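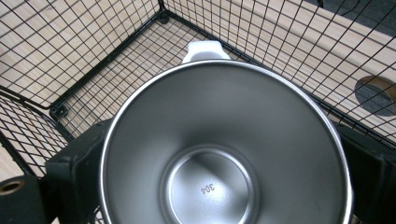 Wumbei objected in an open review of the protocol that a maintenance phase starting on the day the target weight is reached cannot be compared with one that starts after a fixed number of weeks. The objection is accepted for the present analysis, and both definitions are reported.

Figure 3. Steel bowl, viewed from above.

4.2 Transition to maintenance

Participants in the Tullitz cohort (n = 278) set their own target weight at enrollment. Many entered a range, and the coding rules had to specify which end of the range counted as the goal. Following Agyeman and Duan, we used the upper end of the desired loss. Participants who reached the lower end and then revised the target were kept in the active phase until the revised value was met or 13 weeks had passed.

Under the goal-based definition, the transition date varied widely between participants. Under the fixed definition it did not vary by design, but a share of participants entered maintenance while still losing weight, and their early maintenance slopes are therefore negative. Mixed models were fitted separately for each definition, with a random intercept for participant and a fixed effect for site (Stumwood or Dogbe).

Weights were self-reported on home scales. A total of 1,514 entries fell within the maintenance window. Entries made within six hours of a previous entry were averaged -- most of these were repeat readings on the same morning. No correction was made for clothing.

Regain was defined as an increase over the transition weight that persisted across two consecutive entries. Single high readings were retained in the models but not counted as regain. Lockyer used a stricter rule requiring three entries, and the results under that rule are given in the appendix.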